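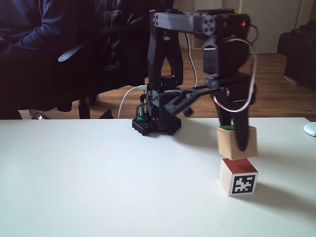

Cyril Mottram asked at the January open day whether the arm could run a stacking job without the marker on the lower block, and he asked again after the second demonstration. The short answer is no, not with the software supplied. The longer answer is in the section on block location.

Skelmont Desktop Arm, demonstration notes and product details

Product code: 422
Category: Desktop arms, servo driven
Supplied as: assembled arm, gripper, base plate, cable set, two wooden blocks, one printed marker sheet

Overview

The Skelmont is a small tabletop arm for teaching and bench trials. Its links are matte black printed plastic and the joints are driven by hobby servos. A parallel linkage between base and wrist holds the gripper at a constant angle as the arm moves, so the jaws stay pointed down through the working area. The arm is meant for light objects only.

The material on this page was gathered at the open day held by Iltbridge, who handle sales and repair for the Skelmont. The arm was run from mid-morning until 4 p.m. on a plain white table. Visitors were free to stop the cycle and move the blocks between runs.

Demonstration task

The task is a single stack. One block has a green top and carries no marker for the job. The other has a red top, with a square black-and-white marker on its front face. The program runs as follows:

1. Find the red block from its marker.
2. Move above the green block and lower the gripper.
3. Close the jaws and lift.
4. Carry the green block to a point above the red one.
5. Lower, pause, open the jaws, withdraw straight up.

The pause in step 5 is set to 7 tenths of a second by default. It can be shortened, but the arm flexes a little at the end of each move and needs time to settle. Iraís Orozco ran the afternoon sessions with the default value and advised schools to leave it alone until they have a working cycle.

Block location

Only the lower block is located by marker. The pickup position for the green block is taught: the user jogs the gripper down to it once and stores the point. If the block is moved after that, the point must be stored again. Most of the failed pickups on the day had this cause, and the remainder came from blocks placed at an angle to the jaws.
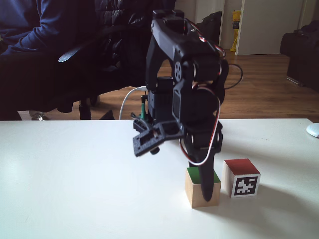
To store a pickup point, set the arm to jog mode and bring the gripper down in small steps. Stop before the tip reaches the tabletop. Check the height from the side and the alignment from directly above, then press Store twice. The first press saves the position and the second saves the jaw angle. A single press leaves the old jaw angle in memory, and the gripper will then close too early or too late on the new block.

The marker must face the camera. It is read at up to 94 centimeters in even daylight. Strong side light shortens this, and glossy paper shortens it further. Print the supplied sheet on matte stock and glue it flat.

Controls and software

The arm is run from a laptop with the Undivstead control program. Motion files are plain text and can be edited by hand. The program has no automatic search for unmarked objects. A request for this was logged at the open day, and no date has been set for it.

Wiring

The servo leads run outside the links in a loose loop. The slack is needed at full reach. Do not tie the leads tight to the forearm. Two units came back for repair last year with leads pulled out at the wrist, both after being tidied with cable ties.

Results from the open day

The morning count was lost when the laptop restarted. In the afternoon the arm was put through 94 complete cycles and failed to place the block in 7 of them. No servo was replaced. The base screws were tightened once, after the arm began to drift to one side on the lift.

Not covered in the demonstration

Stacks of three or more blocks
Round or soft objects
Two arms on one table
Operation on battery power

The Contreras gripper, with wider jaws and soft pads, was on the table for handling but was not fitted. It uses the same wrist mount and needs a separate settings file. Units shipped before the current wrist part also need an adapter plate, ordered under the spare parts heading.

Ordering and visits

Orders are placed through Iltbridge. State whether the Undivstead program is already installed, as the key is tied to one machine. Groups wishing to see the arm run before ordering can book a bench session on request. Bring your own blocks if the job calls for a different size, and measure them first.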